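# Descaling a capsule machine, quick version

Doing this again at the Murnham flat so writing it down before I forget. Works for most small capsule machines — check your booklet for the button combo, they're all different.
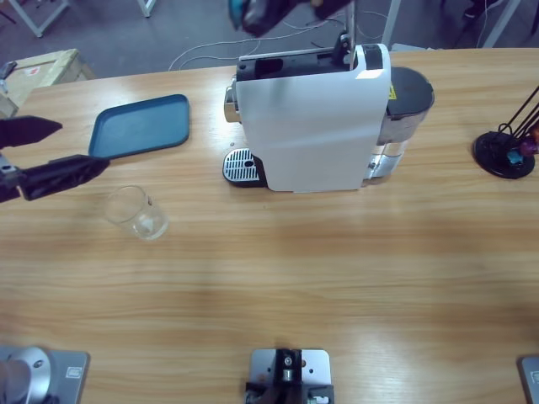 Hard water here, so every couple months. Last time was February and that was way too long. Coffee came out in dribbles.

**You need**

- descaler, liquid or powder. Citric acid is ok if your maker allows it. No vinegar, the smell stays forever
- a bowl or jug, 700 ml or bigger
- 20 minutes

**Steps**

1. Capsule out. Empty the used ones, empty the drip tray.
2. Mix descaler with water per the packet, pour in the tank.
3. Bowl under the spout. A mug is too small, ask Kanchan.
4. Get into descale mode. On mine it's both buttons held till they blink.
5. Run it all thru. Pause halfway, leave it 10 minutes, then carry on.
6. Rinse the tank properly. Fill with plain water, run the whole lot. Then do it agian.
7. Exit descale mode, same buttons.

Lights still blinking after? Unplug, wait, plug back in. Still blinking — probably didn't run the full tank, so repeat the rinse.

Wipe the spout while you're at it. Old coffee gunk up there, damp cloth, cotton swab for the corners. Tray in warm soapy water.

First coffee goes down the sink. Second one is yours.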